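Handout 4: Hand-held gripper kits – the Zorna pair kit under review

Course notes, second half. Read with the Fukberg data sheet from handout 3.
Tutor: Sohail Pirzada. Notes revised by Lụa Đoàn, 2018-01-04.

4.1 What is on offer

The Zorna is sold as a pair of hand-held grippers with a shoulder harness, a head unit and recording software. The buyer is assumed to have a robot already, or to be planning one. What the kit supplies is the demonstrations: a person does the job by hand with the two grippers, and the recordings are used later to train the arm.

Zorna quotes 2,351 for the full pair kit, before delivery. Farkas sells a single gripper for less, but two singles do not share a clock and you have to line up the recordings yourself. Hammad Bukhari did this for his project last May and lost most of a week to it.

4.2 Parts to know

Fingers. Two per gripper, with a raised rim and a fine grid on the pad. The pads are replaceable. Zorna suggests a change after 200 sessions.

Markers. Square black-and-white patterns fixed to each gripper. The software uses them to work out where one gripper is in relation to the other. Keep sleeves and hair clear of them.

Harness and head unit. Adjust the harness first, then the head unit. Doing it the other way round pulls the cable tight.

4.3 The table task

The task for this unit is a tabletop one with household objects: a picture frame, flowers and a wicker basket. They were chosen because they differ so much to handle. A frame is flat and stiff. A basket has a rim and gives a little when squeezed. Flowers bend, and they get in the way of the camera. 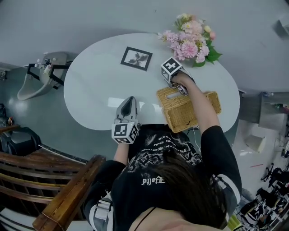
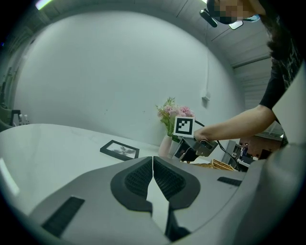 Fig. 4.1 and 4.2. Table task with the pair kit: from above the operator, then from one of the grippers.

Compare the two views before the practical. From above, you can judge where both grippers are over the table but you learn little about the finger pads. From the gripper, the fingers are always in sight and the other hand comes and goes. Junaid Chaudhry's notes on choosing between views are in the Grotbridge folder.

4.4 Points for and against

For: one person can wear and run the whole kit. Setting up took our group 11 minutes on the second attempt. Both hands are recorded together.

Against: the cables. They catch on chair backs and table corners, and the manual says very little about routing them. The housing is also wide at the base, so reaching into a deep basket takes practice – go in from above with the fingers closed, then open.

Aqeel Jatoi's group found the trigger stiff. Ours did not. It may vary from kit to kit, so try both grippers before signing one out.

4.5 For the practical

Work in pairs, one operator and one person at the laptop. Record 10 runs of the table task, swapping over halfway. Put the objects in a new position before each run and write the run number on your sheet.

Stop the recording before you put the grippers down. Runs that end with a gripper lying on the table have to be trimmed by hand.

Bring your sheets to the next session. Handout 5 covers trimming and file names.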